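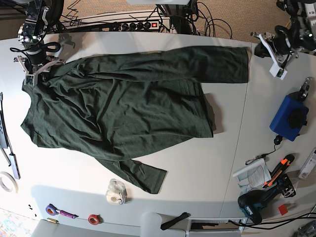 Hello all,

Sorry to be slow answering, it's been one of those weeks at the Drellside lab. The question was:

> In your October note you said the shirt folder did better when you
> started it from crumpled garments instead of flat ones. Did you keep
> the total number of demos the same, or did the messy starts just
> come on top of what you already had? We're trying the same thing on
> towels and getting nowhere.

Same total, yes, and I should have said so at the time. Both policies were trained on 106 demonstrations. The first set all began with the shirt laid out neatly. For the second we swapped 50 of those for messier starts, with wrinkles through the body and the sleeves going every which way - one out straight, one hanging down, that sort of thing. Then we ran 84 trials on each, and the mixed set was clearly ahead on long sleeves (short sleeves barely changed, which surprised a few of us!).

The trouble we still have is the second grasp. Once one gripper has hold near the collar, the other one has to find a cuff, and on a dark green knit against a white table you'd think that would be easy. It's fine until the cuff is tucked under, and then it pinches the wrong layer and carries on quite happily. We added 10 recovery demos using the Kosen labelling tool and I'd call the result encouraging but no more than that.

For towels I'd look at your starting poses first. The Ivitz folks found theirs were far more alike than they'd realised, and the Subramaniam baseline has a handy script for plotting them. I'm glad to send our config along if that's any use to you.

Cheers from a chilly lab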